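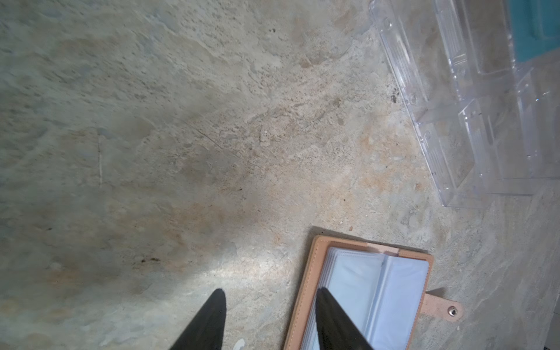 How to Prepare a Demonstration Bay for the June Open Day

These instructions apply to all staff presenting a gripper demonstration in the Fallum building.

1. Collect the bay key from Saoirse Rafferty before 9 a.m.

2. Sweep the floor and mark the visitor line 60 centimetres outside the arm's reach.

3. Set out the items to be handled. A card binder and a clear organizer box are suitable for floor-level work. Leave a clear gap between items.

4. Run the pick routine at reduced speed with the bay closed. Confirm that the emergency stop responds.

5. Admit no more than 14 visitors per session. Children must be accompanied by an adult.

6. Allow five minutes between sessions to return items to their starting positions.

Faults should be reported to Enda Ní Chonaill at extension 253. A bay with an open fault report remains closed to visitors.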